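Screening room pre-opening check: *Drirkar*, comedy feature, press and public shows
Checked by: Kathleen Mulligan
Copy to: Sinéad Carroll, Skitel Pictures

- [x] **Exits clear, both sides.** Clear at 9 a.m. Ask me again once the popcorn stand goes up.
- [ ] **Capacity sign posted.** Sign says 140. Skitel's guest list runs to 300. I was told "half of them never come." I'd like that in writing.
- [x] **Aisle lights.** All on. Row 7 flickers. Passed, with no great faith.
- [ ] **Extinguisher tags.** The one by the projector was last signed in May, in initials I can't match to anyone on staff.

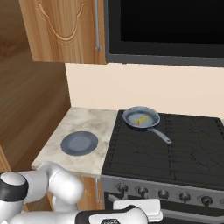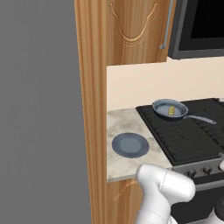

Rampersad, Jul 17, 2025

- [ ] **Sound level.** The distributor swears the concert scene is "well within limits." No reading supplied. Bring a meter and sit through it, sorry.
- [x] **Strobe warning on door.** Up, in type small enough to miss. Reprint larger.
- [ ] **Stage steps for the Q&A.** Left rail moves when leaned on. The star plans to run up them, in character. No.
- [ ] **Projector cable cover.** Zorbridge invoice 2937 says fitted. I found tape.

Open items go back to Sinéad. I'll recheck before doors, and I won't sign for the cable on a phone call.

K.M.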